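Home | Notes | Bench log | Archive | Contact

Notes from the Matby open day

I spent an afternoon in July at the Matby open day, mostly to see how they collect manipulation data without putting an arm in the room. I had read their short write-up of the Zenda gripper and had questions about calibration that the write-up left open. Some of them were answered. These are my notes, cleaned up a little, in the order I would want to read them if I were planning a similar setup.

Layout of the day

The building is a former print shop. The ground floor had two stations running on a loop: a bin-picking cell with a six-axis arm, and the hand-held collection station. Upstairs there was a slide talk, which I skipped the second half of in order to get another turn downstairs. Visitors went through in groups, and each group got the same demonstration with the same script. I went through the hand-held station three times. The script did not change, but the questions did, and the operators were good at answering them while working.

The bin-picking cell was fine. It used a suction cup, parts of one kind, and a fixed overhead camera. It dropped two parts while I was there, both times on the lift, and recovered both times by re-scanning the bin. I have nothing to add to what has been written about cells like it.

The hand-held station

Zenda is a parallel-motion two-finger gripper that a person carries. The operator opens and closes the fingers by hand, and a camera fixed to the tool body records what the fingers are doing. Finger opening is recovered from the same video. The intent is that the recordings train a policy which later runs on an arm fitted with the same fingers and the same camera in the same position.

The advantage is cost and reach. You can carry the tool into any room where there is work to do. The disadvantage is that you now depend on the video for everything, including where the tool is in space. Matby runs a visual tracking step over each recording to get the camera path, and that step is where they lose data. The figure given in the talk was 3035 recordings collected for the tableware set, with 195 thrown out at the tracking step and 169 more thrown out on review for operator error. I asked what operator error meant. The answer was mostly fingers leaving the view during a grasp, a free hand helping with the object, or the recording being stopped too early.

The 195 interested me more. Blank tiled walls and polished metal are both poor material for tracking. Tiles repeat, so one corner of grout looks like the next, and polished metal shows reflections that move when the camera moves. Their fix is procedural. The operator starts each recording with a slow sweep of the work area, keeps the tool from getting too close to a blank wall, and avoids fast wrist rotation. They had tried printed markers on the counter and dropped them, on the grounds that a policy could learn to look for the markers.

Tableware as a test object

Most of my time went to the tableware task. The instruction to the operator is short: pick up the named item, move it to the named place, release, withdraw. There are 4 variants, two for plates and two for bowls.

Plates are harder than they sound. A plate lying flat on a counter gives a two-finger gripper very little to hold. The rim sits a small distance above the surface, and one finger has to get under it. The operators used two approaches. The first was to come in low from the front with the fingers turned, one below the rim and one above, and close. The second was to push the plate slightly until the far side met something solid and then take the near rim. The second approach failed less often in the runs I watched, but it produces recordings in which the plate slides before it is held, and the reviewer has to decide whether the slide was intended. Matby keeps these and tags them.

Once held by the rim, a plate is a long lever. The pads have to resist rotation about the line between them, and if they are narrow the plate swings. I asked to try it. With a light grip the plate turned in the pads as soon as I lifted it. With a firm grip it held, but I could feel the linkage flex. An operator told me that new people grip too lightly for the first dozen recordings, being afraid of chipping something, and then too hard for the next dozen.

Bowls are easier to grip and harder to place. The wall of a steel bowl gives the pads a clean surface on both sides, inside and outside, and the lift is simple. On release, though, the bowl tends to ride up with one finger if the tool is withdrawn at an angle. The instruction is to open fully, pause, and withdraw along the line of the fingers. The pause also gives the tracking step a few still frames, and I suspect that is half of the reason for it.

Finger pads

The pads are supplied by Granström and bonded to the finger tips. The face is textured and somewhat compliant. I was told that the texture matters less on glazed ceramic than the softness of the backing, and my own attempts agree with that. Pads are replaced when the face starts to look polished. There was no fixed interval, and I would want one. Pad wear changes friction, and friction changes how hard the operator squeezes, so two recordings of one task taken a month apart may not be equivalent. Nobody at the station had measured this.

Color was a smaller point. Blue was picked to separate the pads from most kitchen objects when estimating finger opening. It works less well with blue decoration on tableware, according to the same operator, but the error is small.

Views from the tool
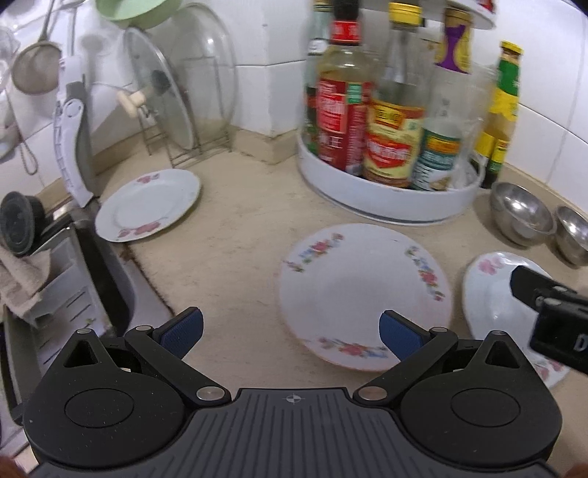
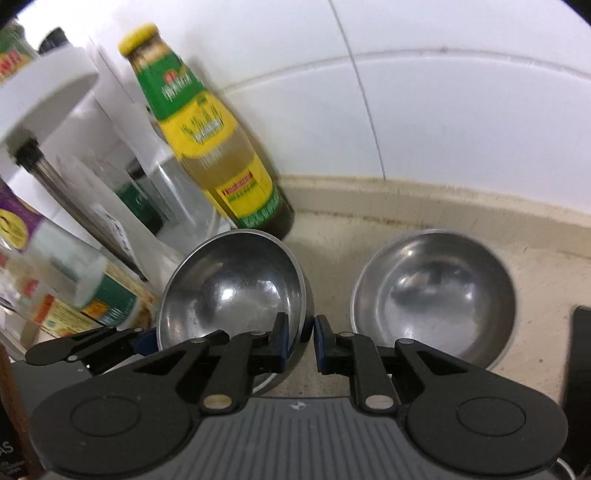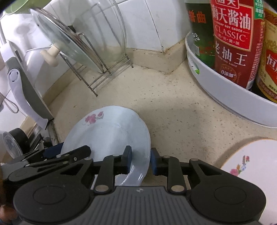
Tool camera, one kitchen counter: open over a flat plate first, then at the steel bowls, and last with a plate held by its rim.

Clutter and what it is for

I asked whether the condiment bottles and pot lids should be cleared before recording. The policy at Matby is to leave a work area as it is, provided the operator can reach the named item. Their earlier set was collected on bare tables and the resulting policy did badly as soon as anything else was in view. I would have liked to see numbers for that comparison. The talk had a bar chart without a scale.

Glass lids are a separate problem, as any depth estimate through them is unreliable. At present these are treated as background only, and no task asks for one to be picked up.

Processing

The recordings are cut and labeled in a tool called Jedent. It shows the video, the recovered camera path and the finger opening on one timeline. The reviewer marks grasp, lift, place and release, and can reject the recording with a reason code. I was allowed to label one bowl recording. It took me longer than the recording itself, mostly because the grasp event is ambiguous: pad contact comes first, the object stops moving relative to the pads slightly later, and either could be called the grasp. Their convention is the second. I think that is right for bowls and less clear for plates.

Open questions

Tool weight. It was comfortable for the length of a demonstration. I would not want to hold it for a full shift, and I did not get a clear answer on how long an operator session runs.

Camera timing. Finger opening comes from the video, so there is no clock offset between the two. If they add a force sensor, as one slide suggested, there will be.

Transfer to the arm. No arm was running the tableware policy on the day. I was told to ask again at the next open day, and I have put it on the list along with the pad wear question.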